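Burncombe School
Extended Project Report
Food waste in the school dining hall: what is thrown away, and why
Submitted by Deok-su Oh

1. Background

The dining hall at Burncombe serves lunch in two sittings. Before this project the school had no record of how much food was returned uneaten, although the kitchen keeps careful figures for what it buys. The aim was to find out which parts of the meal were wasted most often and whether the time of a pupil's sitting made any difference.

Earlier work by pupils at our partner school in Amberg looked only at the total weight of waste. It was decided to record each type of food separately – main dish, vegetables, bread and fruit – so that the results would be of more use to the kitchen.

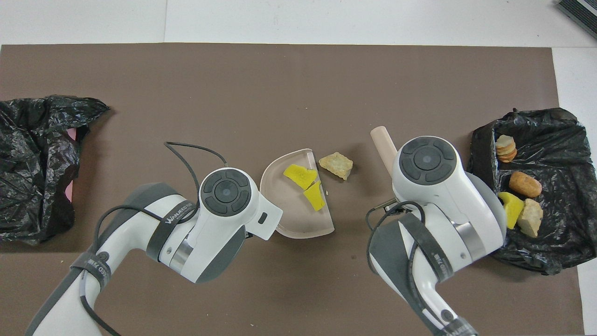

2. Method

A short questionnaire was given to 200 pupils during tutor time in October, and 178 were returned complete. It asked which sitting the pupil attended, which items were left on the plate and the main reason for leaving them. Names were not collected.

Plate waste was then weighed over 11 lunches. Pupils scraped their plates into labelled tubs, and each tub was weighed once the second sitting had ended. Peelings and other kitchen waste were left out of the totals.

3. Findings

Vegetables made up the largest share of the waste by weight, followed by bread. Fruit was wasted less than expected. Several pupils wrote that they would take fruit more often if it were served in smaller portions – whole oranges were mentioned in particular, as they take too long to peel. 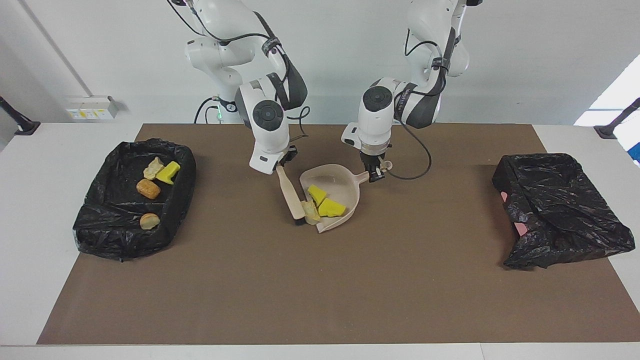
Pupils in the second sitting gave lack of time as their main reason for leaving food. Those in the first sitting more often said that they had been served too much. Few pupils in either group said that they disliked the taste.

4. Limits of the study

The tubs were weighed together for both sittings, so the answers about time could not be checked against the weights. On 3 of the lunches the bread tub also contained paper napkins, and those readings were removed.

5. Recommendations

The kitchen should offer a choice of two portion sizes for vegetables. The second sitting should begin five minutes earlier. A further count should be made in the summer term, with separate tubs for each sitting.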